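### 3.2 Bedding weight and reported sleep in rented rooms

The second part of the survey dealt with what people sleep under. Of the 269 tenants in Drasthorpe who returned the first form, 70 agreed to keep a bedding diary through September. Each morning they wrote down which covers had been on the bed, whether any had been pushed off during the night, and how many times they remembered waking up. Covers were weighed once, at the first home visit, on the same hanging scale used by Lowther and Rattanakul in the pilot.

Most diaries named the covers by type only. "Quilt" was the hardest word to code. Tenants used it for pieced covers, for thin stitched bedspreads, and in the older blocks near Siu Street for any filled cover at all. We settled on a broad rule: a cover was coded as a quilt if the tenant called it one and it had a woven fabric top. Striped and plain tops were coded together, as in Figure 4, and pattern was left out of the analysis. Filling was recorded from the care label when there was one and otherwise left blank.
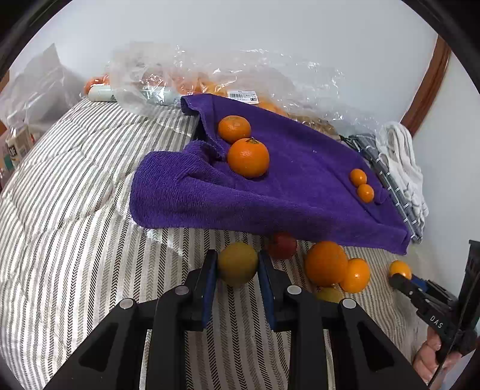 **Figure 4.** Striped quilt with narrow herringbone stripes on an off-white ground.

Weight turned out to matter less than we had expected. Tenants with covers in the heaviest group reported waking slightly less often, but the difference was small and went away once room temperature was added to the model. Layering had a clearer effect. The 32 tenants who used two or more light covers pushed at least one of them off on more nights than the 38 who used a single cover, and they rated their sleep a little higher on the morning scale. Soriano coded the diaries and Stamatopoulos coded them again without seeing her sheets. They disagreed on 44 entries, nearly all of them about whether a throw left at the foot of the bed counted as in use. We counted it only if the tenant wrote that it had been pulled up.

Two limits should be kept in mind. The diaries cover one month, and the heating in the Pestard buildings was not switched on until after the study ended. Tenants also knew that bedding was the subject, and a few bought new covers partway through. Their entries were kept, with the new cover weighed at the closing visit.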